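Equipment > Benches and Tables > Curtained Benches > Skilter 751

Skilter 751 Curtained Bench

The Skilter 751 is a floor-standing bench with a flat white top and a dark curtain hung behind it. It is built by Luvham for tabletop work on small items: sorting, sample comparison, catalog photography, close inspection and handling trials. The bench and the curtain carrier are one structure, so the distance between the working surface and the backdrop does not change when the bench is moved.

The bench ships flat in four cartons. Two people can put it together with the supplied keys. Nothing needs to be fixed to a wall or ceiling, and the back of the bench can stand against a partition as long as the curtain clearance given below is kept.

Working surface

The top is white, flat and without a raised lip on any side. Finished depth is 751 mm, and the model number is taken from it. Surface height from the floor is 701 mm with the leveling feet fully in. Each foot adds up to 30 mm. The feet are turned from above through the leg sockets with the long key, and the bench does not have to be lifted to adjust them.

White was chosen as the standard color for contrast with small dark or patterned objects. Fine speckle and print stay readable against it at normal arm's length. Under strong overhead light the top will show a soft reflection of whatever is above it. Users who need to cut this down should order the gray mat, part SK-MAT, which lies loose on the top and covers the front two-thirds.

Loads should be spread. The rating is 60 kg over the full surface or 15 kg on any area the size of a sheet of letter paper. Do not stand on the top to reach the curtain rail.

Curtain and rail

The curtain is dark and hangs the full width of the back. It is supplied in two panels, each with sewn weights in the bottom hem. Total fabric width before gathering is 3000 mm, to be spread evenly across the rail. Pulled flat, the fabric gives a plain background but moves with any draft in the room. Gathered to the supplied marks, it holds its folds and is steadier.

Leave 80 mm clear between the curtain and anything behind it. The panels come off the rail by releasing the end stop and sliding the carriers out. Wash cold, on a gentle cycle, and hang the panels back on the rail to dry with a towel along the back edge of the top. Remove the hem weights first.

The curtain absorbs light well at the levels found in most offices and workrooms. Dust and lint will show on it. A lint roller used downward from the rail takes care of this, and once a month is enough in most rooms.

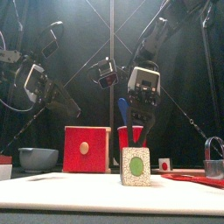
Skilter 751 in use, with a small speckled cube toward the front of the white top, a red box farther back and a metal basket at the right.

Upper structure

Overall height is 2477 mm to the top of the uprights. Check this against the ceiling before ordering, and allow a hand's width above for assembly. Rooms with ducting or sprinkler pipe above the bench position should be measured at the lowest point.

The uprights are dark, to keep them quiet against the curtain. Attachments are clamped on and can be moved by loosening one screw. Side loads on an upright should be kept under 4 kg at the top and 9 kg at mid-height. The bench must be re-leveled after any heavy attachment is added or taken away, and the upright bolts checked again after a week of use.

Lamps are not included. Most clamp lamps with a jaw opening of 40 mm or more will fit. Lamps that throw heat should be kept at least 300 mm from the curtain.

Setting out small items

The usual arrangement is to keep one item at a time in the front part of the top and park the rest to the sides or behind. Baskets and boxes work well as parking places. Open metal baskets let the operator see what is left without lifting anything out, and a box in a strong color gives a fixed reference point that is easy to find again between sessions.

For repeatable positions, use removable tape marks or the printed corner tabs in the accessory pack. Removable tape should come up within a few days. Left for months, it may leave a faint edge that needs citrus cleaner. Permanent marker should not be used on the top at all.

Objects with flat faces, such as cubes and cartons, stay where they are put. Round objects will roll if the bench is out of level by even a small amount. A bubble level on the surface, read once left to right and once front to back, is the quickest check. Cylinders can be laid on the gray mat, where they have more grip.

Cleaning

Wipe the top with a damp cloth and a little dish soap. Dry it straight away. Isopropyl alcohol is safe in small amounts on ink and adhesive. Acetone and abrasive pads are not safe and will dull the finish. Cables or wires that hang near the top should be tied back before wiping, so that the cloth does not catch them.

The rail needs no oil. If a carrier begins to stick, vacuum the channel and wipe it dry. Carriers are tested at the plant to around 25,000 passes and are sold in bags of ten.

Specifications

Model: Skilter 751
Maker: Luvham
Top color: white
Top depth: 751 mm
Surface height: 701 mm, adjustable upward by 30 mm
Overall height: 2477 mm with feet fully in
Curtain: dark, two panels, 3000 mm total fabric width
Curtain clearance at back: 80 mm
Surface load, spread: 60 kg
Assembly: two people, keys supplied
Cartons: four

Supplied with the bench

Top, leg set and leveling feet
Uprights and curtain rail
Two curtain panels with hem weights
Twelve carriers and two end stops
Long key, short key, bag of bolts with two spares
Printed assembly sheet

Sold separately

SK-MAT gray surface mat
SK-TAB corner tabs and removable tape
SK-CAR carriers, bag of ten
SK-PAN replacement curtain panel, single
SK-CST caster set, locking

Baskets, boxes and sample items are not sold on this page.

Notes on the caster set

The casters replace the leveling feet and raise the bench by 62 mm. The overall height goes up by the same amount. All four wheels lock. With casters fitted, the spread load is reduced to 45 kg, and the bench should be moved only with the top clear and the curtain gathered and tied. Push at the top of the legs – never at the uprights.

Differences from the Trorari bench

The Trorari is the older model in the range and is still made to order. It has the same surface height but a shallower top, and the curtain hangs from a separate stand. Customers replacing a Trorari can keep their mats, which will sit short of the back edge on the 751. Trorari curtain panels do not fit the Skilter rail. The carriers are the same part.

Delivery and returns

Benches are sent in four cartons on one pallet. Count the cartons before signing and open the one marked T first, as it holds the top. Damage to the top must be reported within five working days. Curtain panels can be returned if they are unwashed and still in the bag. Orders placed in April may take longer while the plant changes over its rail stock.

Reader comments (4)

Abhishek Prajapati
We have had two of these side by side since last year. The height figure is accurate. Our ceiling is 2500 and it went in, but getting the rail seated with that little room took most of an afternoon. I would assemble the uprights lying down and tip the whole thing up before the top goes on, if you have the floor space.

benchnotes
Is the depth measured to the curtain or to the back edge of the top? I need to know how far folds come forward over the surface.

Luvham product desk
To the back edge of the top. With the fabric gathered to the marks, the folds stay behind that edge. If a panel is bunched to one side it can come forward by 20 to 30 mm.

Mazandarani
The assembly sheet shows the end stop upside down in step six. The flat side faces the wall. Otherwise fine. Replacement carriers fit our old Trorari stand as described.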